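Living with the arm on the packing bench

Antonina Zakharchenko and I have shared the weighing bench at Folcombe with a robot arm since November. It took over the lifting. We do the checking now, and a few habits have made that easier.

Keep the scale to one side
Give the arm its own end of the table and leave the scale where you can read it without leaning across.
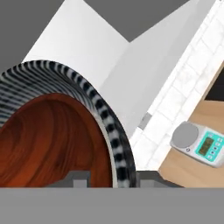 Striped pot at the gripper, scale over on the right.

Zero the pan first
We used to do this when we remembered. Now it is the first job of every batch, with the pan bare – a stray 2 g throws out the whole sheet.

Learn the rims
Wide pots with a patterned rim need a slower grip setting. Write it on the card for each pot, so the next person isn't guessing.

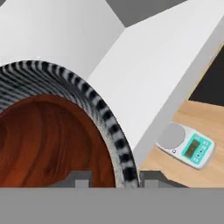 Swap jobs at half past ten
Watching is more tiring than lifting. Change places before your eyes go, and have the first person tell the second which pots were set aside.

Mwajuma Tanui, packing room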